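I had been meaning to get out to the Kenach open day for years, and this January my sister finally talked me into it. We left at seven with a thermos and a bag of apricots, got lost twice on the way through Asville, and still arrived before the gates opened. Parking was in the paddock behind the hall, and the walk up took us past the sausage stall, so you can guess what breakfast was.

The toy makers had the long room at the back. I thought we'd give it ten minutes and we stayed the whole morning! Soledad Olmedo was on the door handing out maps, and she told us there were 18 makers this year and that 353 people had come through by lunch the day before. I spent far too long with the pull-along animals, and then I found the play kitchens and that was the end of me.
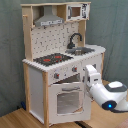

Play kitchen in light wood and white, with range hood, microwave and sink.

My grandmother's kitchen had a tap with a big curve like that, and I stood there grinning at it. I loved the little dots and dashes printed on the splashback, and the three red rings on the cooktop, and the grey knobs with their red centres. Somebody had thought about the oven door too, with its own handle and a square grey window. I'd have given anything for one when I was four - my stove was an upturned apple box.

Aslak Kvam gave a talk at eleven on finishing pine so it stands up to sticky hands, and he was very patient with my questions about oil and wax. We bought a set of his wooden spoons for my niece's little boy, had a scone each on the verandah, and drove home the long way by the river. Take cash if you go, as the card machine in the hall was playing up all day.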